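Rollbrett Zirnberg, Vinyl, dunkelgrün/creme

Turnierbrett zum Rollen, mit Randbeschriftung. Lieferung ohne Figuren.

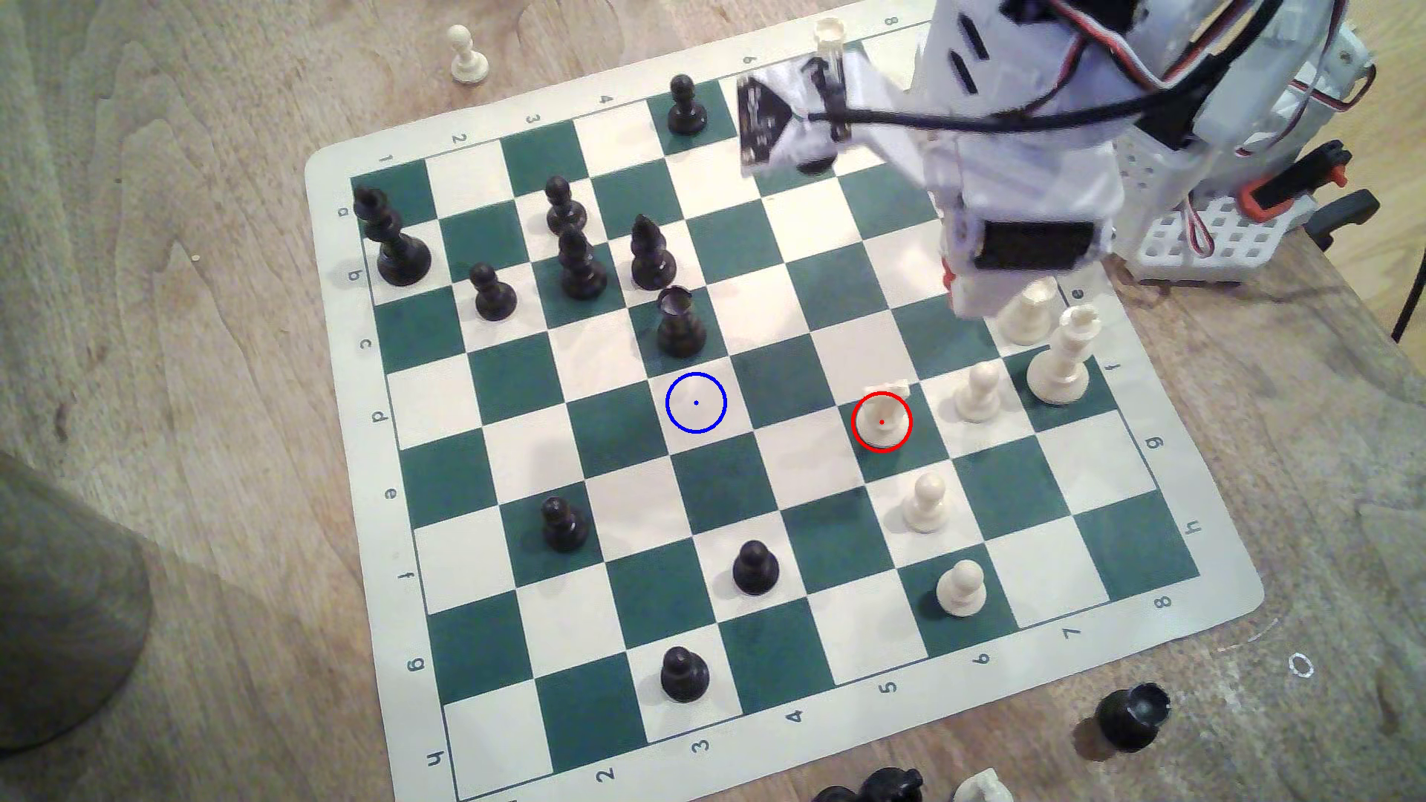 Das Rollbrett Zirnberg ist eine flexible Spielunterlage für Vereinsabende, Schulschach und Trainingsräume, in denen Bretter nach Gebrauch im Schrank verschwinden müssen. Die Spielfläche besteht aus 64 Feldern in Dunkelgrün und Creme, umlaufend eingefasst von einem cremefarbenen Rand. Buchstaben und Zahlen der Notation sind auf den Rand gedruckt und bleiben auch bei besetzten Feldern ablesbar, etwa die 3 unterhalb eines schwarzen Bauern oder das a neben dem schwarzen König. Auf hellen Holztischen hebt sich das Brett durch die dunklen Felder deutlich ab.

Material und Verarbeitung

Das Brett ist aus einlagigem Vinyl geschnitten, die Oberfläche ist matt eingestellt. Die Unterseite ist leicht strukturiert und haftet auf glatten, sauberen Tischplatten ohne zusätzliche Befestigung. Auf Tischdecken oder grobem Gewebe ist die Haftung geringer. Die Kanten sind geschnitten, nicht umgenäht. Ein Ausfransen ist materialbedingt ausgeschlossen.

Technische Angaben

Bezeichnung: Rollbrett Zirnberg
Hersteller: Manetti
Vertrieb: Carent
Außenmaß: 500 x 500 mm
Material: Vinyl, einlagig
Farbe der Felder: Dunkelgrün / Creme
Farbe des Randes: Creme
Notation: a bis h, 1 bis 8
Verpackungseinheit: einzeln oder im Karton zu 12 Stück

Passende Figuren

Empfohlen werden Figuren in Staunton-Form, deren Sockel das Feld nicht vollständig ausfüllen. Bei zu breiten Sockeln stehen benachbarte Figuren Kante an Kante, und das Schlagen wird umständlich. Der Figurensatz Cele (Kunststoff, schwarz/weiß) ist auf die Feldgröße des Bretts abgestimmt und wird getrennt geführt. Für den Schulbetrieb ist die beschwerte Ausführung vorzuziehen. Leichte Figuren kippen auf einem noch nicht ganz planen Brett schneller.

Erste Verwendung

Nach dem Auspacken weist das Brett eine Rollspannung auf. Brett entgegen der Rollrichtung locker aufrollen, kurz halten und mit der bedruckten Seite nach oben auf den Tisch legen. Die Ecken bei Bedarf mit Büchern beschweren. Bei Raumtemperatur liegt das Material nach ungefähr 5 Stunden plan. Heißluftföhn und Bügeleisen sind nicht zulässig, der Druck löst sich bei direkter Hitze an.

Aufbewahrung

Brett immer mit der bedruckten Seite nach außen rollen. Die Welligkeit an den Rändern fällt dadurch geringer aus. Nicht falten oder knicken: Knicke bleiben dauerhaft sichtbar, und Figuren stehen auf der Knicklinie unsicher. Mehrere Bretter können auch flach übereinander gelagert werden, in diesem Fall mit Papierzwischenlage. Längere Lagerung im Auto oder an der Fensterbank ist zu vermeiden.

Reinigung

Feuchtes Tuch, lauwarmes Wasser, etwas Spülmittel. Lösungsmittel, Scheuermilch und alkoholhaltige Reiniger greifen den Druck an. Kugelschreiberstriche auf den cremefarbenen Feldern möglichst sofort mit einem weichen Radiergummi entfernen. Nach längerer Einwirkung ziehen sie in die Oberfläche ein. Vor dem Aufrollen trocknen lassen.

Bestellhinweise

Vereine und Schulen erhalten ab 12 Stück den Kartonpreis. Bestellungen ab 100 Stück werden direkt ab Werk ausgeliefert, die Lieferzeit wird mit der Auftragsbestätigung mitgeteilt. Ein Aufdruck des Vereinsnamens auf dem Rand ist erst ab dieser Menge möglich. Druckdaten bitte als Vektordatei, einfarbig.

Die Ausführung Braun/Creme wird ab September wieder geführt. Maße und Material sind identisch, Bretter beider Farben lassen sich mit denselben Figuren verwenden.

Ansprechpartner

Technische Fragen: Siyabonga Van Wyk
Mengenanfragen und Aufdruck: Philomena Wumbei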